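# Packing benches going over to grippers: what happens to the people on them?

Posted in Work & Warehousing, 2023-03-23

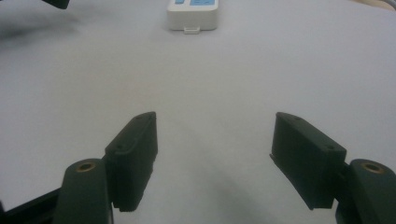
*Gripper open over the bench, white unit at the back.*

**Lama Bataineh**

I work on the returns benches at Bandthorpe, days. We sort small devices, check them over and put them back in trays. Since August a few of us have been asked to do part of the shift with a hand-held gripper, picking things up with it the way we would with our fingers, and it records as we go. The plan is for two arms from a company called Jonen to take over one bench.

There are 20 of us. Management says no one is losing a job but "roles will change." I'd like to hear from anyone who has been through this. Does the work left over get worse? And should I be paid differently for the gripper hours? My count per shift is way down when I use it, and the count is what our bonus is based on.

**Wycliffe Makokha**

We had arms put in at Sterum two years ago, on a similar kind of bench. Here is how it went for us.

The arms took the easy items. Anything boxy and the same every time went to them. What came to people was the damaged stuff, the odd sizes, things with cables wrapped around them. So the work got slower and harder on the head, but the target stayed the same for four months. I was doing 307 items a shift before and 242 after, and I was not working any less. In the end they set a separate target for mixed items. Ask for that before the arms arrive. It is much harder to get later.

On the bonus, get the gripper hours taken out of your count in writing. Our lead hand, Fouad Akl, kept a plain sheet with name, start time, stop time and signature, and payroll accepted it. If you have been doing this since August, ask for the back hours too.

Jobs: they kept their word about layoffs, but people who left were not replaced. Two of ours moved to minding the arms. That pays slightly more and you are on your feet walking between stops all day. Some liked it, one went back to packing.

Also ask who clears a dropped item and whether the arm has to be stopped first. We did not have a clear rule on that and there were arguments.

**Amnuay Onsri**

same at ghanem. its fine, you get used to it. wrists get sore from the gripper so swap hands

**Hélène Fehr**

I would not just swap hands. If your wrist hurts, report it and get it written down, then ask for a shorter turn on the gripper. Ours is one hour, then back to normal work.

I agree with Wycliffe about the targets. One more thing: find out whether the recordings can be used to judge how fast you work. We asked, and it was put in the site rules that they can't. It took one email.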